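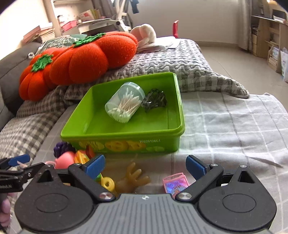 We get a good many letters at the Ostel Film Club, and quite a few of them ask the same things, so I've gathered the answers on one page. If you've just found us, welcome! Have a read through, and if yours isn't covered, write to me and I'll do my best.

## About the club

**What kind of films do you show?**

Mostly older ones, mostly ones that didn't get much of a run in theaters the first time. We lean toward crime pictures, family dramas and the occasional western, and every March we do a whole month of courtroom films, which started as a whim of mine and has somehow become the busiest month of our year. We don't avoid famous titles on purpose, but if you can catch it on television twice a week we'd probably sooner give the evening to something else.

**Do I need to know a lot about movies to join?**

Goodness, no. Some of our best conversations have been started by people who only came in to keep a friend company. One of our members watched her first subtitled film with us and now argues with Eduard about Czech editing, and she usually wins.

**How much is membership?**

It's $25 for the year, and that covers every regular screening. Guests pay $5 at the door. If money is tight, please just tell me quietly and we'll sort something out.

**Where do you meet?**

At the old Broston Hall in Ikville, on the corner across from the post office. The side door is the one you want. The front steps are steep and the front door sticks in damp weather, and I have been meaning to say so on the website for a very long time.

## Reviews and ratings

**Who writes the reviews?**

Eduard Mikuš writes most of them, I write the rest, and members send in their own whenever the mood takes them. As of 5 June 2026 there are 779 reviews in the archive, going back to the days when we mailed them out stapled together.

**Why was your review of *The Hrubý Letters* so harsh?**

I've had more mail about that one than anything else I've written! I went in wanting to love it. The cast was wonderful on paper, the first scene on the ferry is as good as anything I saw that year, and then for nearly an hour everybody explains their feelings to everybody else in beautiful coats. I still think the script needed another pass. But I've watched it again, and I was unfair to the brother, whose performance gets better the more you notice how little he's been given to say. I've added a note under the original review and left the rest standing.

**Do you give stars?**

We used to. We stopped when we noticed that people were reading the stars and skipping the paragraphs, and the paragraphs are where all the work goes.

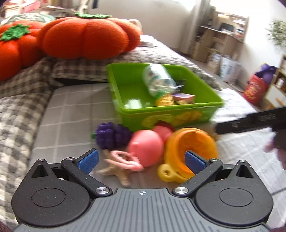 Eduard still keeps his own private star ratings in a notebook, and he will tell you what he gave a film if you catch him at the coffee table. I'd take them with a pinch of salt, as he's never given anything full marks and says he's saving it.

**Can I send in a review of my own?**

Please do. There's no minimum length, but keep it under 3000 words if you can – I do all the typesetting in the evenings and my eyes aren't what they were. Write the way you'd talk to a friend on the walk home. We'll fix spelling and names, and we won't change your opinion, even if you disliked something I adore.

**What about spoilers?**

Put a line at the top saying they're coming, and then spoil away. I do ask that nobody give away the ending of a film we haven't screened yet, particularly a mystery.

## At the screenings

**Is there a discussion afterward?**

Yes, with a short break for coffee first. You're welcome to slip out during the break if you'd like to think it over by yourself.

**Can I suggest a film?**

There's a box by the side door, or you can write to me, Cremilda Magalhães, care of the club. Tell us the title, the year if you know it, and a sentence or two on why you'd like to see it with other people in the room. It can take us a while to track down a decent copy, so please be patient if you don't hear back right away.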